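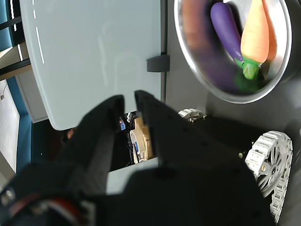 How often do toy vegetables need washing? Once a fortnight if one child plays with them, and the same evening if anybody has had the carrot in their mouth.

I look after the play kitchen at a toddler group in Fletusley, a job I got by once remarking that the pretend food was sticky. We have 70 pieces, more than I own of the real thing, and over a couple of winters I have got the washing down to 30 minutes. It used to take me most of an evening and a good deal of muttering.

What you need

A washing-up bowl
A metal mixing bowl, for the clean ones
Ordinary washing-up liquid
An old toothbrush, clearly marked as such
Two tea towels you don't love
A cloth for anything wooden

Before you start

Sort everything into three heaps: hard plastic, wood, and anything made of fabric or felt. Check for batteries while you're at it. Our till came from a shop called Plundier and has a singing banana, and it did not sing after I washed it, though opinion at the group was that this counted as an improvement.

Squeeze each plastic piece gently over the sink. If it dribbles, it has a hole in it and has been quietly storing bathwater from some earlier life. Look for black specks round the hole. Specks mean mould and mould means the bin, however fond people are of the sweetcorn.

Washing the plastic ones

1. Fill the washing-up bowl with warm water, as warm as your hands are happy in, and a small squirt of washing-up liquid. Boiling water is a mistake. I have a courgette shaped like a question mark to prove it.

2. Drop in a dozen or so at a time and leave them for five minutes. Hollow ones float, so turn them over halfway through.

3. Go at the fiddly parts with the toothbrush. Aubergines are a pleasure, being nearly all smooth side, with only the stalk end to worry about. Carrots are much worse. The leafy top collects everything: crumbs, glitter, banana, and a grey fluff I have never managed to identify. Brush from the orange part outwards, or you just push it all further in.

4. Rinse under the cold tap and shake hard. Stand back from the window if you have recently cleaned it.

5. Put them in the metal bowl as you go. Steel wipes clean in seconds and doesn't hold on to smells, and it makes a terrific racket, so you'll know if a small person has started helping themselves.

Wooden ones

Wring the cloth out until it's barely damp, wipe, and dry straight away with a tea towel. No soaking. The halves that stick together with little hook-and-loop dots should be picked over with a dry toothbrush first - hair, mostly.

Fabric ones

Check the label. If there isn't one, tie them up in a pillowcase and use a cool wash. Our fabric lettuce, a Tetano, has been through this many times and now looks the way real lettuce does by the end of the week.

Drying

Spread the lot out on a tea towel overnight, stalk ends down where they'll stand for it. Anything with a hole should be squeezed again in the morning. Don't put them away damp in a lidded box, or you'll be back at the black specks by half-term.

Putting them back

We keep ours in an open bowl on the play kitchen worktop. I did try sorting them by type into separate tubs with labels. That lasted until ten past nine. One big bowl is easier for children to tidy into, and from there they can see what's for dinner, usually everything at once.

If you're still finding sticky patches after all this, check the toy saucepan. There is generally a raisin.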